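The best thing I saw at the Stikow open day was a bag of greens

I went to the Stikow open day on 7th September expecting to be mildly bored. I write about kitchens and shops, and most machines I get invited to admire are the size of a bus and do one thing very fast. Ishbel Mackay, who had talked me into it, steered me past all of that to a little booth with pale lavender walls and two white robot arms on a rail. They were handling vegetables in zip-top bags. I stayed for 40 minutes and would happily have stayed longer!

Think how you hold one of these bags. It sags, it slides, the plastic sticks to itself, and the strip along the top is a thin, bendy thing that never stays where you put it. Your hands sort all this out while you're wondering what to have for tea. A gripper with two stiff fingers has a much harder time of it, and I found myself leaning in like a parent at sports day.
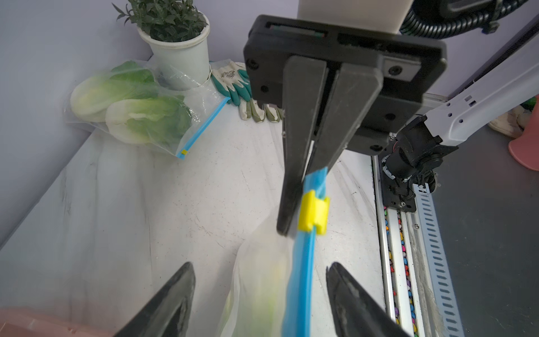

Two fingers on the blue strip, with the little yellow slider just beneath.

I've heard people call this sort of thing a toy. One man near me said he could do it in a second, and I'm sure he could, but I think he was asking the wrong question. Car factories have had strong, quick arms for decades because every door panel is the same shape as the last. Food isn't like that, and neither is laundry, or post, or most of what fills a working day. If we want machines that help in ordinary places, they'll have to cope with floppy stuff, and I'd much rather watch someone tackle that than see another crate lifted.

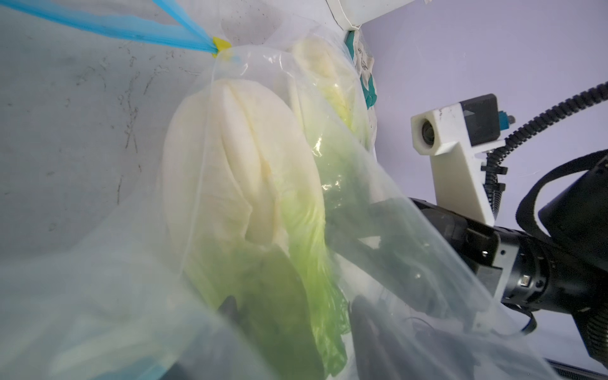 Cabbage in a clear bag, and a dark finger reaching into the folds.

Chin-lung Chuang, who was looking after our group, was refreshingly plain about how far there is to go. He told us his team's log had reached 1,527 tries on bags of one kind or another, and that he wouldn't yet trust it with his own shopping. I liked him for that. I also liked that he let us ask daft questions (mine was about tomatoes, and the answer was a wince).
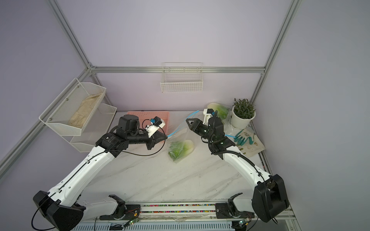

Both arms at work, one on each side of the zipper strip.

What won me over was seeing two arms share a job. One bag, one strip, a grip from either side: it's how I'd do it myself, and it looked oddly familiar. There's another open day in October, and I've already asked Ishbel to put my name down.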